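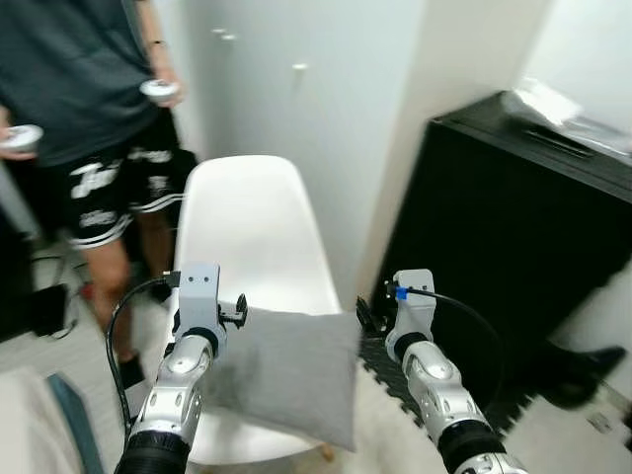
I bought the Fernlow two-arm teleop kit in June, after going back and forth on it for most of the spring. It cost $1,933 with the pair of handheld controllers, and the second gripper was included in that price. The first real job I gave it was cushions. A soft gray seat cushion held between the two grippers over a white chair will sag at the bottom, and you have to plan for that when you lower it. Squeeze harder and it folds. Ease off too much and you can lose it. You hold one controller in each hand and stand where you can see the seat.

## Setup

Sarnthorpe, the shop I ordered from, says to allow 2 hours. It took me an evening. The arms went together fine. Most of the time went into the software, which wanted an update before it would pair with both controllers. The printed guide skips this step, but the one on their website has it.

## What I like

The arms follow my hands closely enough that I stopped thinking about the delay after the first few tries. Recording is simple too. I have saved up to 200 cushion runs on the drive that came with it, and playback is one button.

## What I don't

The cables leave from the top of each gripper bracket and curve down along the arm. I'd like clips for them. I also looked at the Prirness kit, which was cheaper, but it only had one arm and I wanted to handle soft things with two.

Support is slow. I waited 2 days for an answer about the left arm's zero position, and the answer was correct.

I'm keeping it. Next I want to try pillowcases, and I'll post the settings once I have some that work.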